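Cahier d'atelier, décembre, lundi matin

Repris les essais d'infusion à froid avec le lot de Vaststead. Mouture grossière, 81 g pour 800 g d'eau. Tincuța trouve la tasse trop plate, moi je la trouve propre mais un peu courte en bouche. Demain je garde la même eau et je serre la mouture de deux crans.

Le sac 3633 est ouvert depuis vendredi, à finir en premier. Duangjai a fait une torréfaction de 200 g plus claire -- à goûter seulement après repos, elle a insisté là-dessus.
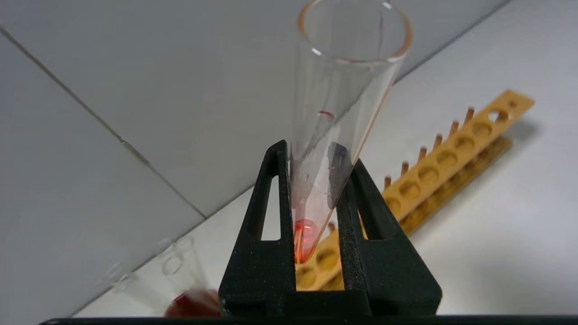
Tube conique, un peu de liquide rouge à la pointe, une gouttelette plus haut sur la paroi.

Moulin : les meules font de nouveau un bruit sec au démarrage. J'ai démonté et brossé, le bruit est resté. J'ai écrit à Broltis pour le joint, pas de réponse encore.

À faire : étalonner la petite balance, commander des filtres, demander à Tincuța sa fiche de dégustation de la semaine passée.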